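星期四，晴，热

早上八点二十到实验室，空调前一晚没关，屋里倒是凉快。Feven Kassa 已经在了，正在把昨天下午的记录往 Isimon 上传，进度条走得很慢。她说夜里断过一次，有一批要重新传。我去接了水，回来把昨天的日志翻了一遍。

到昨天收工为止，这一轮的演示一共录了 1,793 条。目标是 2,000 条，八月底之前交给 Prultness 那边训练。数字上看剩得不多，但是里面有多少能用，得等 Shaimaa El Khatib 筛完才知道。上一轮录了 700 条，筛掉了 139 条，原因大部分是起始位置没有复位好，还有一些是指令文本和动作对不上。这一轮我们改了流程，每录完一条就当场填指令，不再攒到晚上一起补。麻烦一点，但是不容易错。

九点开始热机，走了一遍关节零位，第四关节报了一次警，重启以后没再出现。我记在本子上了，上周二也报过一次，当时是 Marama Trevaskis 在操作，她怀疑是线缆拉扯。下午有空的话把线重新理一下。

上午的任务是“绕开障碍取物”。Chaltu Mekonnen 写的任务单，一共分几种布置，每种布置下物体位置要随机换。她的意思是，之前的数据里桌面太干净，模型学到的路线基本是直上直下，桌上一旦立着东西，轨迹就不会拐。所以这一轮要专门补有遮挡、有高度的情况。

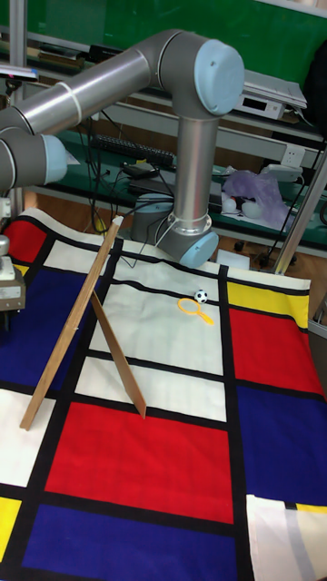
障碍的摆法我和 Chaltu 讨论了挺久。她最初要的是一个箱子，方方正正地放在桌上，好量尺寸，也好复现。我觉得箱子太容易了，从上面抬高一点就过去，学不到多少东西。后来改成用两块木板互相撑着，长的那块斜着立，另一块往右下顶住，这样高度沿着板子是变的，从哪一侧绕、抬多高，操作的人每次都得重新判断。小足球和橙色的玩具放大镜放在木板右边的白色区域里，指令有“拿起足球”和“拿起放大镜”两种，两样东西靠得近，夹的时候还得注意别碰到另外一个。缺点是木板不稳，碰一下就可能滑，滑了这一条就作废，要重新搭。

桌布还是那块彩色格子的。换不换桌布我们上个月争过一次，Shaimaa 主张用纯白，分割物体方便，筛数据的时候也省眼睛。Chaltu 主张越花越好，说实际家里的桌子没有那么干净。最后折中，每种桌布各占一部分，这星期轮到格子布。格子布有个好处，黑线可以当参照，复位的时候我只要说“球靠着远处那条黑线”，Feven 就知道放哪儿，不用拿尺子量。随机位置也按格子来分，先抽格子，再抽朝向。

录到十点半左右，发现一个问题。有几条演示里，我在木板前面停顿了很久，在想从哪边过。人停下来想事情，记录里就是一段手臂不动的数据。这种东西进了训练集，模型有可能学会在障碍前面发呆。Marama 以前提过这件事，我当时没太放在心上。和 Feven 商量以后定了个办法：开录之前先看好路线，在脑子里走一遍，再按开始；中间要是停太久，就直接作废重录。前面那几条我标了黄，交给 Shaimaa 决定是剪掉停顿还是整条不要。

午饭在楼下吃的面。Saron Shiferaw 也在，她刚和 Yoshida 那边开完会，说对方想看失败的样本，包括没夹住的、碰倒木板的，全都要。我们现在的做法是失败的直接删掉，磁盘上只留成功的。她问能不能从今天起都留着，单独放一个文件夹，不计入那 2,000 条。我说可以，但是要有人写失败原因，不写原因的话堆在那里也没有用。她说她来拟一个选项表，夹空、滑落、碰撞、超时，再加一个“其他”，录的人点一下就行。

下午一点四十继续。换我摆物体，Feven 操作。她的手比我稳，下降的时候速度很均匀，但是习惯从右边进，连着好多条都是同一个方向。我提醒了她一次，后来干脆在任务单上加了一列“进入方向”，开录之前就定好，左右和上方轮着来。这一列应该早点加的。回头看我自己上午的，大部分是从上方进，也很单一。两个人各有各的毛病，混在一起勉强算是多样。

放大镜比球难夹。球是圆的，夹偏一点也能带起来。放大镜是扁的，平躺在布上，夹镜框容易把布一起夹住，一抬桌布就皱，皱了以后后面的位置全变，得重新抻平。试了几次，夹手柄比较好，但是手柄朝向不同，手腕要转的角度差很多，有的朝向会接近关节限位。Chaltu 过来看了一会儿，让我们把接近限位的几个朝向先跳过，另外列出来，等 Davow 的新控制程序装好再补。新程序原定这个星期装，现在看要到下个星期了。

三点多木板滑了一次，是我复位的时候袖子带到的，和手臂没有关系。重新搭好，拿上一条的开头画面比对了一下角度，差一点点，不影响。考虑要不要在板子底下垫防滑的东西，Feven 说先别垫，碰了会滑本来就是这个障碍的性质，垫了反而变成另一种东西。我想了想，同意。

四点以后理线缆。把沿着架子垂下去的那几根黑线重新捆了一遍，留出转动的余量，然后让手臂空走了十分钟，第四关节没有报警。不能说明就是线的问题，先观察。架子上的东西也该收了，键盘、电源适配器、塑料袋都堆在一起，找个东西要翻半天。今天没来得及。

五点半收工。失败的样本按 Saron 的表补填了原因，上午的有些已经记不清，只好选“其他”。Shaimaa 发消息说昨天那批筛完了一半，问题比上一轮少，有两条指令写反了，把足球写成了放大镜，都是我填的。已经改过来。

明天 Marama 回来，换她操作，障碍不动，只换物体。要记得先跟她说停顿作废的规定，还有“进入方向”那一列怎么填。硬盘也要带一块空的过去，失败样本留下来以后，现在这块撑不过下星期。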